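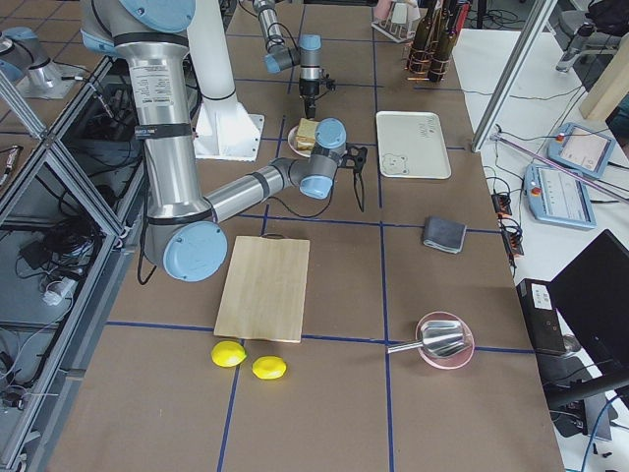
Two arms over the taped grid, one gripper above the sandwich plate.

Kirnotico Planner: Frequently Asked Questions

What does Kirnotico do?
It plans motion for two arms that share one table. You give it a goal for each arm and it returns a pair of timed paths that keep the arms clear of each other and of anything in the scene model.

Do I need the tape grid?
No. The planner works in table coordinates and never looks at the tape. We use the squares when we set out objects by hand, so that a layout can be repeated on another day.

How close can the two grippers get?
The default clearance is 92 mm, measured between the collision shapes. You can lower it in the pair settings. Small plates are the usual reason to do so, and having the arms take turns is often easier.

Why did the planner refuse a goal that looks reachable?
Check the elbow first. The gripper may fit while the elbow runs into the other arm or the mount. Turn on "show blocked links" and the link at fault is drawn in red.

How long does planning take?
The time limit is 300 ms per request. If no path is found by then, the request fails and both arms hold position. Raise the limit to 600 ms for crowded tables.

Can it handle soft items such as bread or a folded cloth?
It treats them as rigid boxes. Grip force is set in Orberg, the gripper controller, and the planner does not change it.

Bottles and glass are missing from my scene model. What now?
Depth data on dark or shiny glass is often poor. Add a keep-out box by hand in the Ikonen viewer and save it with the layout.

Do the emergency stops go through your software?
No. They are wired to the arm controllers. After a stop, clear the fault on the pendant and send a new goal. Old paths are dropped.

Where are the logs?
In Datport, under the run name. Logging changed in version 2, and older files need the converter in the tools folder.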